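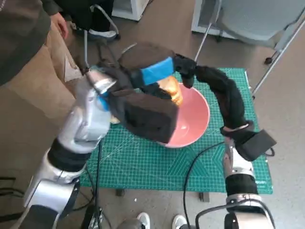 # Light crinkly pieces, pink bowl, green cutting mat: how to stop sliding and glare?

Zivum Community Help > Work surfaces > Mats and trays
Posted in September by Leidy Henao. Viewed 1,280 times.

I have a workbench with a green cutting mat on it and a smooth pink bowl that sits near the middle. The pieces that go in and out of the bowl are light, shiny food-type props, in yellow and orange. They are irregular and don't stack.

Problems, in order of how much time they cost:

1. The bowl moves when a piece is pressed against the inside wall. It turns a little and also creeps toward the back of the bench.
2. Pieces set down on the mat rock or roll before they settle. The puffy orange one is the worst.
3. Under the overhead light, the shiny parts wash out and the wrinkles are hard to see.

The mat is 18 inches deep, brand is Cloria, bought new. I washed it once with dish soap and let it dry flat. The bowl has no foot ring or rubber base. I can change the lamp and put something under the bowl, but the mat has to stay because the bench is also used for cutting.

What should I change first?

**Tags:** cutting-mat, bowls, props, lighting

## 2 answers

### Rezaul Kanagaratnam (accepted)

Fix the bowl first. It is the cheapest change and the other two are easier to judge once it stays put.

**Bowl.** Cut a disc of thin silicone shelf liner slightly smaller than the base. Lay it on the mat and set the bowl on top. No adhesive. If the base is slightly domed, a disc won't touch evenly and a ring works better: cut out the center and leave a band about a finger wide. Wipe the base with isopropyl alcohol before you test it. Dish soap leaves a film on smooth ceramic, and liner slides on that film. Same goes for the mat, so wipe that spot too, with water only, and dry it.

Test by pushing sideways at the rim. Pushing at the base tells you very little, as the load in use comes in high on the wall. If the bowl tips before it slides, the liner is doing its job and the bowl is too light. Add weight inside under a flat insert, or switch to something heavier.

**Pieces.** An irregular piece with lobes touches the mat at a few points only. Turn each one by hand until you find the position where it doesn't rock, and mark the underside with a small dot of pencil or paint. Set it down dot side down from then on. If there is no stable position, press the lowest lobe against the bench for a minute. Soft foam sometimes keeps a shallow flat, hard foam won't. Don't sand it until you know what the outer skin is made of.

Check the mat as well. If a corner has lifted from storage, the middle may not be flat either. Put it under a board overnight, away from heat.

**Glare.** Move the lamp to one side and lower it, so that wrinkles throw a small shadow. Then put a sheet of baking parchment or drafting film between the lamp and the bench, well clear of the bulb. An Arnex clip-on diffuser is the tidier version of this. Glossy, slightly translucent surfaces like the orange piece below look as if they glow under direct light, and dimming the lamp doesn't cure it. A larger, softer source does.

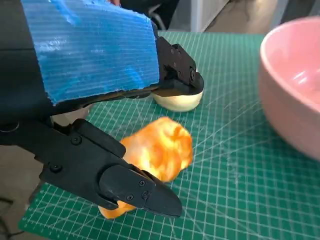 ### taipe_bench

I just use museum putty under the bowl. Works on Taipe mats, don't know about Cloria. It pulls a bit when you lift it so go slow. For the light I'd turn off the overhead and see.

733 people marked the accepted answer helpful.

**Leidy Henao:** Ring of liner worked, the base was slightly domed. Bowl no longer turns. Lamp not moved yet. I found a stable side on the yellow one but the orange one still rocks, so that one is getting the overnight treatment with the mat.

**Rezaul Kanagaratnam:** Don't put it under the same board.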